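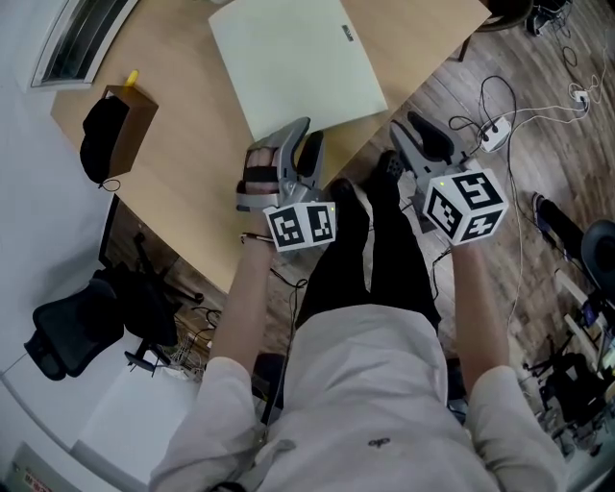 Page 2 of 6

Drilport Tenant Repair Fund
Progress report to the Tramora Housing Trust, period ending in May

Work completed

The grant paid for small repairs in older rented homes in Drilport and on the Brultavgate side of the river. We closed 40 jobs in the period. Most were leaking taps and cisterns, broken window catches, and front doors that would not lock. Two roofs needed more than patching and have been passed to the landlords in writing. One landlord has replied.

The Brultavgate jobs took longer than planned. The older blocks there have shared shutoff valves, so water has to be turned off for a whole stairwell before a single tap can be changed. The managing agent asks for a written notice each time. We now send one notice covering several apartments and do the work on a Friday, when the agent's office is open until 6 p.m.

Requests and waiting times

Requests still come mostly by phone. The online form went live in the second month and is used less than we expected, partly because it asks for a lease number that many tenants do not have to hand. We have taken that question out. Urgent jobs (no water, no heat, an outside door that does not close) were seen within 24 hours except during the week of the storm, when the road to Brultavgate was shut.

The current waiting list stands at 20 households. All of them have been called and given a month for their visit.

Spending

Labor is on budget. Materials are over by $2,000, nearly all of it on window hardware. The catches used in the Thambiah Street houses are an old pattern and have to be ordered in small lots at full price. We covered the difference from the travel line, which is under because the van was off the road for part of the spring. We ask the Trust to approve this move between lines. No extra money is requested.

Changes from the plan

The evening repair classes have not started. The room at the Thambiah Street library was closed for rewiring, and the other rooms we looked at had no sink. The library expects to reopen its room next quarter and has agreed to the same rate. The handouts for the first class, on taps and toilets, are written and have been printed.

We also dropped the plan to lend out tool kits. The insurer wanted a signed inspection each time a kit came back, and we do not have the staff hours for it.

Next period

Clear the present waiting list before opening new non-urgent requests in Brultavgate.
Hold the first two classes.
Get a second quote for window catches.
Write again to the landlord who has not answered about the roof.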